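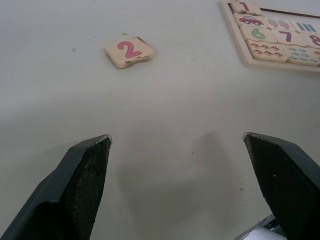

Gripper open over the table, loose "2" tile, number board at top right.

Unimdale Robotics Club
Pre-Run Safety Checklist, Arm Station (Puzzle Task)
Date: 11 July 2025
Checked by: Abelardo Urrego
Project: Yupanqui
Status key: OK / FIX / ARGUE

1. Emergency stop within reach of a seated person: OK
Comment: Moved back from the windowsill, where it had been enjoying the view. Pressed twice, arm stopped twice.

2. Mains cable taped down, no loops on floor: FIX
Comment: Taped, yes. With masking tape. Use the wide gray stuff in drawer 7 and do it again before the afternoon group.

3. Speed cap set to 80 mm per second for student runs: OK
Comment: It was at 200 when I arrived. I have a good idea who, and so does he.

4. Finger pads attached, no peeling corners: OK
Comment: Pressed along both pads with a thumb. Power off, for those who asked last time.

5. Fingertips, no burrs or sharp edges: OK
Comment: Upper edge of the right one is a little worn. Ran a cloth over both and it didn't snag. Look again in January when we do the full service.

6. Bolts on gripper mount, paint marks lined up: OK

7. Table clear between gripper and work piece: OK
Comment: Clear. There is a greenish speck up past the "2" tile and a gray smudge further left. Neither is a hazard. Both are a matter for whoever signed the cleaning sheet.

8. Puzzle board placed outside the starting position of the fingers: OK
Comment: Top right, as agreed. If you want it somewhere else, change the taught positions first and the board second. We have tried the other order.

9. Tiles free of splinters: ARGUE
Comment: The "2" has chips along its lower edge and the "1" is brown and worn in the same place. Nothing caught my finger. Team Kultetent would like new tiles, and I would like Team Kultetent to lower the arm more slowly. Sand if needed, keep using.

10. Hair tied back, sleeves up, lanyards off: FIX
Comment: Two lanyards. One belonged to the person reading out item 10.

11. Safety glasses on everyone inside the yellow line: OK
Comment: On the face. Forehead does not count.

12. Run log open, controller number written in: OK
Comment: Unit 3203. Last week's log says "the usual one."

Before power on
Items 2 and 10 to be fixed and initialed. Item 9 can wait until after the Brirport meet, where the judges bring their own board anyway.

Fixed, item 2: A.U.
Fixed, item 10: A.U.
Cleared for student runs: yes, capped speed only, one person on the stop at all times and not on their phone.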